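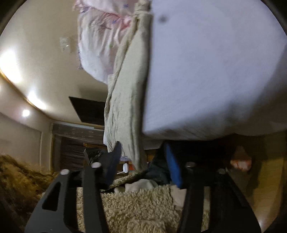
Mattress firmness ratings should be abolished, or they should be tied to a published test. The current arrangement, in which each manufacturer picks a number from one to ten and prints it on the tag, gives the buyer a figure with no unit, no method and no tolerance. A Rollstead 6 and a Movura 6 can differ by more than a Rollstead 6 differs from a Rollstead 8. I have measured all three, and they do.

My own background is in upholstery foam. For most of my career the working number was indentation force deflection, or IFD: the force needed to push a flat, round plate into a foam sample to 25 percent of its thickness. It is a dull number. Two labs with the same sample and the same conditioning period will get close to the same answer, and a supplier who ships foam outside the agreed range gets it back.

None of this reaches the showroom. A foam layer is bought on IFD, glued to two or three other layers also bought on IFD, wrapped in a quilted cover, and then described as "medium plush." The information is discarded at the point where the person paying for it could use it.

The usual defense is that firmness is subjective. Bülent Yurt made this case at a trade meeting in Drendville last July, and he made it well. A person weighing 106 pounds and a person weighing twice that will sink to different depths in the same bed, reach different layers, and report different things. A side sleeper loads the shoulder and hip, and a back sleeper spreads the load out. A single lab figure, he argued, would be precise and misleading.

I agree with the premises. Perceived firmness depends on the sleeper. But that is an argument for publishing the force at several depths, and the data already exist. Any plant with a compression rig can record the full curve in one pass. Print the force at three depths, and a light sleeper can read the first value while a heavy one reads the third. Shoes feel different on different feet, and they are still sold by size.

A second objection is cost. Penrose, a contract lab I have used for years, quoted me $3286 for a full set on one model: the force curve at delivery, a durability run with a roller, and the curve again afterward. Spread across a modest production run, this disappears into the price of the shipping carton. Small makers with runs under 100 units would feel it, and I would exempt them from the durability portion.

That durability portion matters more than the opening figure. Foam softens. Most of the early loss comes in the first months of use, and low-density foam continues to lose firmness long after that. A bed sold as a 6 may be a 5 by spring. Warranties deal with this badly. The typical warranty covers a visible body impression beyond a stated depth, measured with nobody on the bed. A mattress can lose a good part of its support and still recover to a flat surface when unloaded. The owner has a sore back and no claim.

Trial periods are offered as the remedy. Sleep on it for 100 nights, and send it back if it does not suit. These policies are better than the old ten minutes in a showroom, and I don't want them withdrawn. They are also expensive, since a returned mattress can rarely be resold as new, and every buyer who keeps a bed pays for the ones that come back. Some of those returns are plain mismatches that a three-value label would have prevented.

The label I would accept has five lines: force at three depths, percentage loss after the roller test, and the density of each foam layer over one inch thick. Adjectives could stay on the advertising.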